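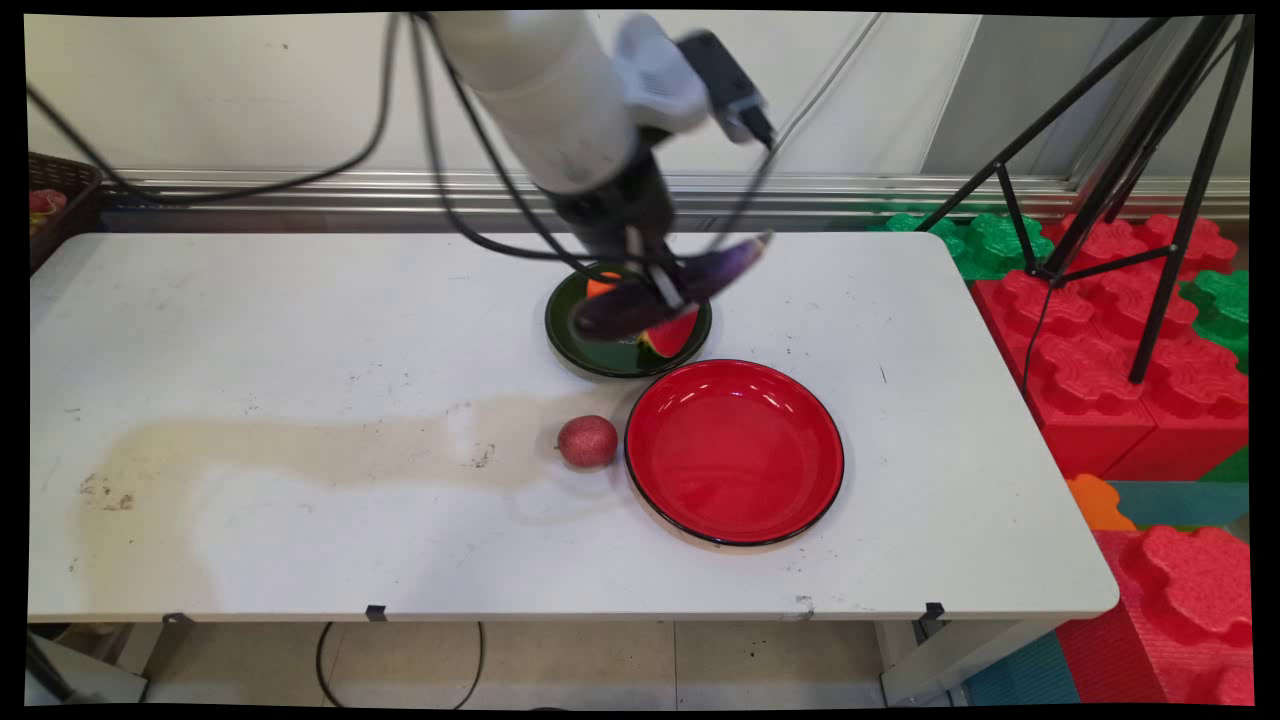 Chapter 4
Water Loss in Fresh Produce

4.1 Introduction

Most fruits and vegetables are more than 80 percent water at harvest. Once the stem is cut, the supply from the root ends, but water vapor continues to leave through the skin, the stem scar and any wounds. The loss lowers salable weight and, in time, changes texture and gloss.

The rate of loss depends on two groups of factors. The first belongs to the crop: surface area relative to volume, thickness of the wax layer, and the condition of the calyx or stem end. The second belongs to the store: air temperature, relative humidity and air speed. Section 4.2 treats the first group and Section 4.3 the second.

The driving force is the difference in vapor pressure between the tissue and the surrounding air. Air inside the tissue is taken as saturated. Warm produce placed in a cold room therefore loses water quickly until its temperature falls - a point often missed when only the humidity of the room is recorded.

Worked data in this chapter come from the Grenberg storage trials, in which 516 fruits were weighed individually over 30 days. The method follows Śliwiński and Yimyam and is set out in Section 4.5.

Terms used in this chapter: transpiration coefficient, vapor pressure deficit, cuticle, shrivel point.

4.2 Properties of the Crop

4.2.1 Surface and Volume

A small fruit has more surface per unit of weight than a large fruit of the same shape.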